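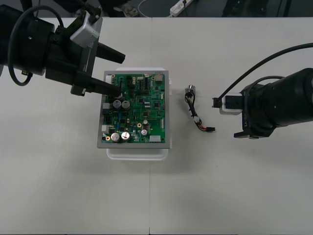
Bench Notes, 7/23/21

Every July we get the same letter in a dozen versions. A board has quit, somebody at a parts counter or on a forum has said "it's always the capacitors," and the writer wants to know which kit to buy. My answer hasn't changed. Don't buy the kit yet.

I understand the appeal. Capacitors are the things you notice first on a big green board. They stand up like little cans, some dark, some with silver tops, now and then one with a red top to make you wonder what it did to deserve that. Everything else is flat black squares that give nothing away. So the cans get the blame. Homell will sell you a bag of 17 for a board like this, and the insert in the bag says replacing the lot "restores factory reliability." I'd love to know how they measured that. I wrote to them in the spring and got a coupon.

Before you heat up an iron, look at the edges. On most of the boards that land in front of me, the edges are where hands have been. Somebody pulled a plug by the wires, or pushed one in at a slant and figured close enough was good enough. White connectors, black connectors, some with three pins and some with four, all in a row along the same side, and the plugs for them living at the ends of harnesses that never seem quite long enough. I would bet on a poorly seated plug ahead of a tired can most weeks, and a plug costs nothing to check.

The way I do it is dull. Power off, cord out of the wall, and then leave it alone for a good while if there are large capacitors on it. Set the board in a tray with a rim, and set the tray on something that raises it off the table so cables can hang. One connector at a time, out and back in, holding the housing and never the wires. Look into the socket before the plug goes back. If a pin leans, stop there. Press straight down. If you're having to lean your weight on it, you have the wrong plug or it's the wrong way around, and I don't care what the picture in the manual shows.
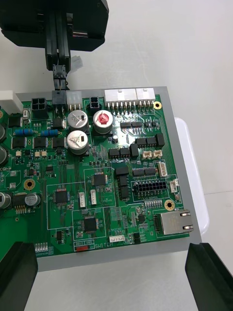 Clotilde Moulin writes that I'm too easy on connectors and too hard on everybody selling capacitors: "You keep saying reseat it, as if that were a repair. Half the time the plug went loose because the socket is worn. Push it back in and you'll be pushing it back in again before the month is out. Tell people to look at the solder on the other side."

Fair enough, and I should have said it. A reseated plug that brings a board back to life has told you where to look. It hasn't told you the job is over. Turn the board over and check the joints under that socket with a bright light and a magnifier. A hairline ring around a pin is a bad joint, and that does call for the iron. I still say it beats swapping a bag of cans on a hunch.

Clotilde also asks about contact sprays, and whether I've tried the Pluma one that claims to be good for 2,000 insertions. I have a can of it. It smells like oranges. As for the 2,000, I don't know who sat there and plugged and unplugged a thing 2,000 times, and the label doesn't say what kind of plug it was. A small header inside an appliance may get unplugged 12 times in its life, so the claim is a bit like tires rated for a trip to the moon. A light squirt on a grimy contact, with the power off and plenty of time to dry, probably does no harm. Drowning the board in it is another matter.
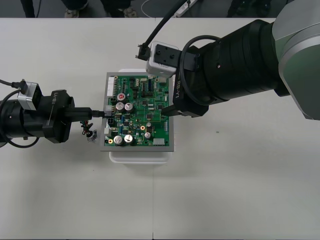 Which brings me to wires, the part that gets ignored the most. Colored strands with a little plug on the end look interchangeable when they're lying beside the board, and they're not. Two plugs can share a size and a pin count and have the red in a different spot. Lorport sells replacement harnesses as "universal fit," and I have had one where the housing fit fine and the wires were in the wrong order. Compare the new one to the old one, strand by strand, before it goes anywhere near the socket. Masking tape and a pencil still beat any labeling gadget I've been sent to try.

If you've done all that and the board is still dead, fine, test the capacitors. Test them, I said. A bulging top is worth taking seriously, but a flat top proves very little, and brown gunk around the base is sometimes just glue from the factory. If you don't own a meter that reads them, borrow one. The Hayes branch keeps a loaner behind the desk and you can have it for 2 days at a time. The leads are getting ragged, so bring your own if you have them.

Send questions by reply to this email. Photos of both sides of the board, please, and tell me what you've already replaced.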